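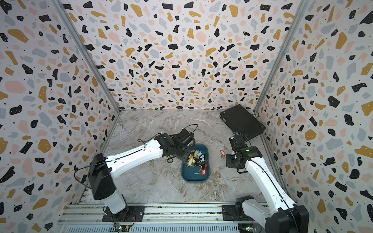
I Spent a Winter With a Two-Armed Robot Kit, and I Have Opinions About How They Sell It

Tuesday, January 30, 2018

My hallway has a bowl of keys in it. So does my office, and so did my mother's kitchen, and when I finally went through hers I found keys for cars she'd sold before I could drive. So when a company called Fasside started advertising a tabletop kit with two robot arms and a sample job called Key Sort, I was exactly the sucker they had in mind. I wrote to them the same night.

The kit is called the Delaunay. It costs $3,007, and I'd love to know who in the pricing meeting fought for the seven. Their ads say "from 3,000," so maybe that's where the argument ended up. For that you get a pair of arms, a rail to bolt them to, grippers, a controller board, a bag of cables and a login for a website called Nokonmont, where the sample jobs live. You supply a computer, a sturdy table and your evenings. I supplied most of mine from Thanksgiving on.

I should say up front that I like this thing. I like it a lot! I've also come to think it's being sold to the wrong people with the wrong promise, and that's what I want to get off my chest, because I keep seeing the same promise on every small robot kit that comes out.

Let me start with the job. Key Sort sounds like nothing. You've got a tray of keys on tags, all in a heap, and you want one arm to fish a set out and the other to help, or take it, or put it where it goes by color. A four-year-old can do this while watching cartoons. And a tray of keys is a nasty thing for a robot, as I learned over many, many nights. Keys are thin and flat and they shine. They hook through each other's rings. You go for a red tag and you get the red tag plus its two keys plus somebody else's ring plus half a blue one, and the whole clump comes up like spaghetti. Or the gripper closes on the tag a hair too high and you get nothing, very confidently.

Lay one set out by itself on a bare surface and life is much better. The tag sits flat, the keys fan out, the gripper has a clear shot. If you only ever tried that version, you'd think the Delaunay was magic. And guess which version is in the ad.

That's my first complaint. The ad shows keys spaced out like cookies on a baking sheet. My hallway bowl has never looked like that in its life. The pile is the job. If the keys were already separated, I wouldn't need two robot arms, I'd need to bend down.

My second complaint is setup, and here I'm going to sound grumpy. The box says you'll be up and running "in an afternoon." I live in Ruditstead, where in the winter an afternoon is over by four-thirty, so maybe I'm working with less than they are. But it took me three weekends. The first went to bolting the rail down and getting both arms square on it. The second went to cables. There are a lot of cables on a thing like this, and they don't just have to be plugged in, they have to be long enough for the arm to reach all the way out and not so long that they flop over and catch on something. I had one loop that snagged every time the left arm folded back. I moved it, and it snagged somewhere else. The manual has 209 pages and cable routing gets a paragraph and a half.

The third weekend went to calibration, where you teach each arm where the table is and where the other arm is. Please do not skip the second part. I skipped the second part. The noise was about what you'd expect from two expensive pepper grinders meeting head on, and I stood there with my hand over my mouth for a good minute before I checked for damage. (There was a scuff. I've been forgiven, or at least the arm hasn't brought it up.)

After that, you'd think you're done, and you're at the start line. You show the arms the job yourself, by hand, over and over, and the software learns from what you did. The Nokonmont page suggests 50 runs "for a good first result." I did 50. The first result was not good. It was a robot that reached toward the tray, thought about it and went back home. I kept going. By the middle of January I had recorded 562 runs of me, a grown adult, picking keys out of a tray by remote control, and somewhere in the back half of those it started to work. It wasn't perfect. It could take a tag off the top of the heap and set it down clear of the tray most of the time, and when it picked up a clump it would sometimes even lower it and try again. I whooped the first time it did that. I called my sister. She asked if it could do dishes.

And that's the question, isn't it? Everybody asks it. I've had maybe a dozen people come through to see the arms, and every one of them watches politely for a few minutes and then asks about dishes or laundry. I used to get a little defensive. Now I think they're just repeating what the industry has been telling them. The Delaunay's box says "Your extra pair of hands." Well, I own a pair of hands, and what I bought doesn't behave like them. What I bought behaves like a very patient student who has taken exactly one class. Move the tray a few inches and it copes. Swap the tray for a deep bowl and it's lost. Turn off the overhead light and use the lamp, and suddenly every shiny key is a different shiny key. None of that bothers me as a hobbyist. If I'd paid three grand thinking I was getting help around the house, I'd be furious, and I'd have a point.

So why do they sell it like that? I asked the Fasside support line more or less this question, in a nicer tone, and got a cheerful reply about "inspiring what's possible." Fine. I get it, nobody buys a product with "you will repeat yourself 562 times" on the front. But plenty of people buy pianos! A piano store doesn't tell you you'll be playing at a wedding by Friday. It shows you a nice instrument and lets you want it, and everybody in the building understands there's practice ahead. Model trains, sewing machines, telescopes, sourdough — all of it gets sold to people who expect to be bad at it for a while and enjoy that part. I think this kit belongs on that shelf. The people who'd love it are the people who'd read that it takes a few hundred tries and think, ooh.

Here's what I'd change if they let me near the product page, which they won't.

Show the pile. Put up a video of the arms digging through a proper tangle, with the misses left in. I'd have trusted them more, and I'd have bought it anyway.

Say how long it takes. Three weekends is not a scandal. I've spent longer on a bookshelf.

Tell people how much room they need, too. The arms themselves don't take up much space, but they swing, and you want some sort of walls around the work area, and you want the light to stay the same, and pretty soon your card table is a small construction site. I've eaten dinner on the couch since December.

And fix the grippers, or at least sell a second set. This is my one real gripe with the hardware. The fingertips that come with it are fine for blocks and tags, and they're hopeless with a bare key lying flat. They slide right over it. I ended up teaching the arms to go for the tag every time, a decent workaround until you meet a key without a tag. My hallway bowl is mostly keys without tags, so I've been buying tags. Yes, I do see that I'm now doing chores for the robot.

What's good about it, then? The arms are solid. After all those runs nothing has come loose except one cable clip. They're quieter than I feared, so I can run them at night with the door closed. The software crashes now and then, but it has never lost a recording on me, and if you've ever lost two hours of work you know how much that's worth. And there's something I didn't expect at all, which is how much it's made me notice my own hands. I can't pick up my keys anymore without seeing the little nudge I give them first, to get the ring out from under. I'd been doing that for 40 years. I only found out when I had to show it to somebody who didn't know.

Would I tell you to buy one? If you want your keys sorted, no, get hooks, they're a couple bucks at the hardware store. If you read the paragraph about the third weekend and felt a bit jealous, then yes, and start with fewer keys than I did. Fasside says a software update is coming in March that's supposed to help with shiny objects. I've got my mother's bowl saved for it.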